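4.2 What changed at the sorting bench

We now turn to the kitchenware return line at Clarnell, where the arm had been in daily use for 17 weeks when the second round of interviews began. Section 4.1 dealt with throughput. What interested us more, and what the workers themselves wanted to talk about, was how the job had been rearranged around the machine.

Before the arm was installed, each person at the bench took a crate of returned items, lifted them out one at a time, looked for damage, and set them in the tray for washing, repair, or scrap. The crates were heavy and the reach was long. Of the 129 comments we coded from the first round, the largest group had to do with shoulders and wrists. In the second round this group shrank to almost nothing, and a new one took its place: comments about judgment. People had opinions about what the arm should be trusted with, and they had them in wonderful detail!

Elīna Žukauskas, the longest-serving member of the day shift, described her old job as "lifting with some looking in between." Her new one, she said, was mostly looking. She sets the acceptance rules for plastic bowls and cups, checks the items the arm passes over, and decides when a batch is too mixed to run. None of this was in the job description that Erkus supplied with the system. It grew up at the bench over the first few weeks, and the written description was changed in October to match.

Two of these new tasks deserve a closer look. The first we call staging. Workers learned quickly that the way an item was laid down made a difference to the grasp, and they began to teach each other how to lay things out. Rimantas Siliņa keeps a notebook of awkward shapes, with a pencil sketch for each and a note on which way to turn it. When we asked to copy a few pages he gave us the whole book for the weekend. The second task is watching the wrist view. A monitor at the end of the bench shows what the gripper camera sees, and although it was put there for the technicians, the sorters now use it more than anyone. They told us it let them see the item "from the hand's side," and several had started to adjust their staging by what they saw there.

Open, curved items came up again and again in this part of the interviews. A bowl can be taken by its rim, but the fingers have to end up on both sides of the wall, and a sideways shift of the wrist is enough to leave them over bare table. Figure 6 gives a view of this kind, with the right finger wholly over the wood and the left one overlapping the bowl.

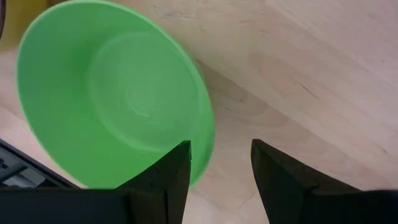 Int. J. Everyday Autom. Work, Vol. 8, No. 1, p. 60

Figure 6. Wrist camera view of a green bowl on a wooden work surface. The gripper is open and holds nothing; the outer right edge of the bowl lies close to the left fingertip.

Sorters read such views with real skill. We showed Figure 6 to Ita Mac Mathúna during a break and asked what she would do. She pointed to the gap between the fingertips, said she would want the rim in there, and then moved on to the other things near the bowl — the yellow one at the upper left and the black-framed one at the lower left. She would clear both before letting the arm try. She also remarked on the shine inside the bowl, which she had learned to notice from the clear and glossy items that used to stop the line. Her answer took a few seconds. We find this very encouraging, as she had no technical training before the arm came and had at first asked to be moved to packing.

The picture is less even on the night shift. Fewer people work the bench at night, and the person watching the monitor is often also filling the trays. Night workers made the same physical gains but reported less say over the rules, which were mostly settled during the day. One of them put it to us that she was "working in someone else's kitchen." A shared rule sheet, kept on paper at the monitor, was introduced after the second round, and we return to it in Section 5.3.

Pay grades had not been revised by the time our fieldwork closed. Workers on both shifts raised this with us, and we agree with them that staging and rule setting are skilled work and should be graded that way.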